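The **Codgate strap-loop fault** was a recurring failure in the handling of hanging garments by hand-held and arm-mounted grippers, documented at the Renaud workshop of the robotics firm Uvanance. In the fault, a gripper closes on a loop or strap, registers a secure hold, and then fails to let go when the fingers open. The name comes from Codgate, the control software in which the fault was first logged. The principal account is an internal report by Lama Abou Jaoude, an engineer at Uvanance, dated May 29, 2019.

## Background

Codgate was written for tasks in which coats, bags and similar items are hung up or taken down. Human operators carry out a task with hand-held grippers, and the recorded motion is then used to train a robot arm. The position of each gripper is worked out from square printed markers fixed to its body.
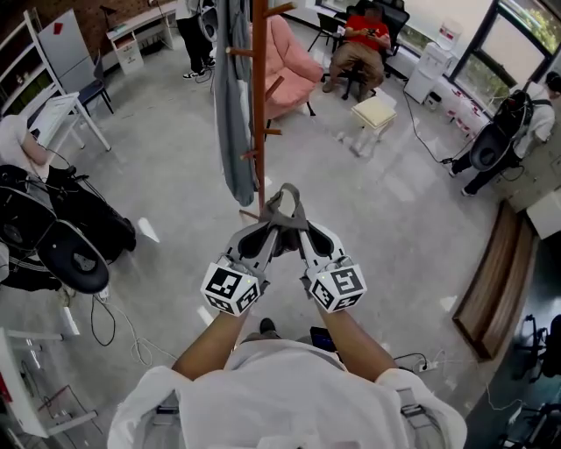
*Hand-held gripper with marker cubes, closed on a gray strap loop.*

## Description of the fault

Codgate judged a grip by two values: the gap between the fingers and the force needed to hold it. A folded strap gave nearly the same values as a thick hem, and the software treated the two alike. When the fingers opened by the short distance set for a hem, a loop could stay hooked over one fingertip. The arm then withdrew at normal speed with the garment still attached.

In a review of 400 recorded releases, Abou Jaoude found 12 in which the item had stayed on a finger. All 12 involved a loop, strap or belt. In six of them the stand was pulled out of position, and in one it fell toward the operator's side of the work area.

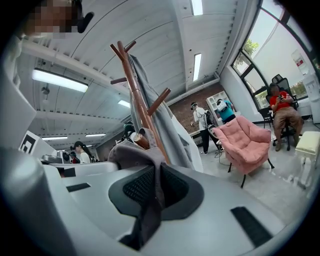
Release faults of this type are affected by the load already on the stand. A single garment hung near the pole produces little sideways pull, while several items hung together can slide against one another and carry a snagged loop with them. A coat rack that holds a long gray coat, with a darker garment slung over its lower part and a bag hooked on behind, presents several layers of fabric at different heights. The report rated arrangements of this kind as higher risk than a single coat, and noted that Codgate made no distinction between them.

## Safety response

Uvanance suspended arm trials on hanging garments after the report was circulated. Work with hand-held grippers continued, as an operator could feel the drag and stop. Trials resumed in August under revised rules:

- The fingers open fully before any withdrawal.
- The first part of the withdrawal is made at reduced speed, with a force limit that stops the arm.
- No person stands within reach of the stand while the arm is moving. 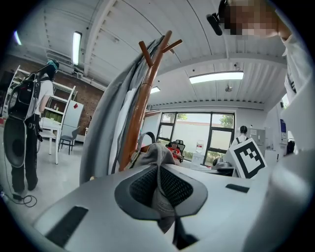
*Coat rack with a long gray garment, seen past the body of a hand-held gripper.*

A second test series of 272 releases recorded no falls. Two loops were retained — both were caught by the force limit.

## Criticism

Prustlow, a contractor that had supplied the stands, argued that the report gave too little weight to the base of the stand and that a heavier base would have prevented the fall. Uvanance accepted the point in part. It kept the revised rules on the ground that a retained loop remained a hazard even where the stand did not move.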